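波板の音を聞きながら育った人の話

トタンや金属の波板と聞いて、どんな風景を思い浮かべるでしょうか。物置の壁、自転車置き場の屋根、海沿いの町の小屋。今回は、波板ひとすじに40年、いまも小さな工務店「Drekon」で現場に立ち続けている店主に、冬の入り口の午後、ゆっくりとお話をうかがいました。

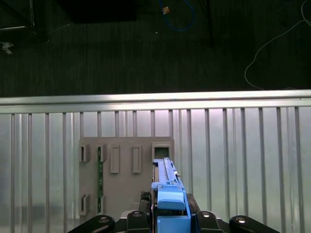
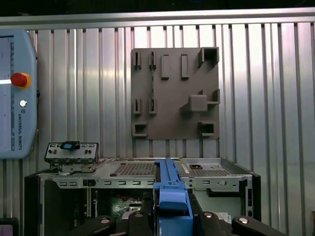

文・聞き手 藤代みなと

店主の生家は、屋根も壁も波板だったそうです。「雨が降るとね、テレビの音がまるで聞こえないんですよ。母が大声で晩ごはんだよって言うんだけど、それも聞こえない。だから雨の日は、においで晩ごはんの時間を知るんです」。そう言って、ご本人がいちばん楽しそうに笑います。

そんな家で育ったら波板が嫌いになりそうなものですが、逆だったといいます。学校を出て、瓦を扱う店に入るつもりで面接に出かけたところ、道を一本間違えて、隣の通りの板金屋さんの戸を開けてしまった。「間違えましたって言おうとしたら、お茶が出てきちゃってね。飲んだら帰れないでしょう、そういうのは」。その日のうちに長靴を借りて、夕方まで材料運びを手伝ったとのこと。なんとも大らかな時代の話です。

波板は、山と谷があるから強い。平らな薄板は端を持つだけでたわみますが、波をつけると、同じ厚みでもしゃんとします。「紙を蛇腹に折って、上に湯のみを置いてごらんなさい。近所の小学生にやらせると、みんな黙るから」。最初に親方から教わったのも、計算ではなくこの紙の折り方だったそうで、いまでも新しく入った人には、まず新聞の折り込みを渡すのだとか。

張り方にも、聞けば聞くほど細かな作法があります。重ねは風下から始めること。屋根なら釘は山に打つこと。谷に打てば、水の通り道に穴をあけることになってしまいます。「急いでる現場ほど谷に打ってある。気持ちはわかるんですよ、谷のほうが打ちやすいんだもの。でも雨は急いでくれませんからね」。重ねを何山にするかは土地の風で決めるそうで、店主は海の近くでは2山半を譲りません。

いちばん大きな仕事は、と尋ねると、Trernudvilleという貸し倉庫の改修を挙げてくださいました。張った波板は全部で1,036枚。なぜそんなに正確に覚えているのかと思えば、当時の手帳を奥から出してきて、見せてくださいます。鉛筆の「正」の字がびっしりと並んでいて、途中のページには雨のしみまで残っていました。「5月に始めて、梅雨に入っちゃってね。合羽を着ると暑いし、脱ぐと濡れるし。あの現場で食べた冷やし中華の味は忘れられないなあ」。そこからしばらく冷やし中華の話になり、からしの量をめぐって、お茶のおかわりを持ってきてくださった奥さまも加わって、ずいぶん長く盛り上がってしまいました。

近ごろは、内装に波板を使いたいという相談が増えているそうです。喫茶店のカウンターの腰壁や、美容室の間仕切り。最初は「外のものを中に入れるなんて」と首をひねっていた店主も、雑貨店Grulico の壁を頼まれて張ってみたら、すっかり気に入ってしまいました。「光がね、縦にすうっと流れるんですよ。外じゃ日なたか日陰かで終わりだけど、中だと電球ひとつで表情が変わる。長いことやってきて、知らない顔を見せられた気分でした」。

ただし、部屋の中で使うときは切り口の始末がすべてだと、ここは少し声が低くなりました。子どもの手が届く高さなら、見切りの材を必ず回すこと。手袋を惜しまないこと。若いころに指を切って、お祝いの席で箸が持てなかった苦い思い出があるのだそうです。掃除は、やわらかい布で溝に沿って縦に拭くだけ。横に拭くと山のところばかり光って、かえって汚れて見えるといいます。

帰りぎわ、これからのことをうかがうと、しばらく考えてから「家の物置だね」と返ってきました。自宅の物置の屋根が、もう何年も前から一枚めくれているのだとか。奥さまが台所から「今年こそお願いしますよ」と声をかけ、店主は聞こえないふりをして、湯のみに残ったお茶をゆっくり飲んでいました。

（取材日 2021年12月5日）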